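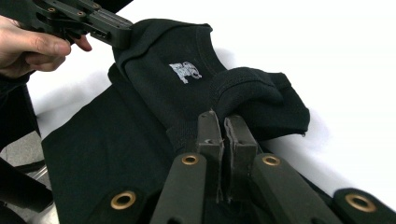

Folding black t-shirts without grey fluff and lines

Laundry and Clothes > Folding and storing
6 replies

sodberg75
May 20, 2023
Good evening to all. I have a question on black cotton t-shirts with a small print on the chest. I fold them in thirds, then in half, and after some weeks in the drawer there is a pale line exactly through the print. Also the collar becomes wavy. How do you fold yours?

Womard
Fold lower. The print should lie flat on top, and the first fold goes under it. I keep 19 shirts like this and the prints are fine.

lie_and_dry
I do not agree with Womard. If the print is on top, it rubs against the next shirt. I turn them inside out before the wash and they stay inside out in the drawer also.

Womard
Then you must turn every shirt in the morning, when you are late already. No thank you.

starnex
About the collar: do you lift the shirt by it? I did this for years. The rib is knitted finer and it stretches when the whole shirt is hanging from it. Take the shirt at the shoulder seams, lay it down, and only then make the collar straight with flat fingers.

sodberg75
Yes, I always pick it up by the collar — maybe this is my mistake. And the sleeves? Mine roll up at the hem and make a thick lump in the pile.

starnex
Sleeves first, before the sides. Open the hem, press it with your hand, fold the sleeve back over the body. If it is still rolling, the shirt was too dry. I fold when they are a very little bit damp, then leave them one hour on the table.

lie_and_dry
Please do not put damp cotton in a closed drawer! My December jumpers smelled until spring. For the fluff, fold on a hard smooth table and not on the bed. A bedcover gives hair to everything black.

sodberg75
I will try the low fold with half of them and inside out with the other half. The table is free tomorrow.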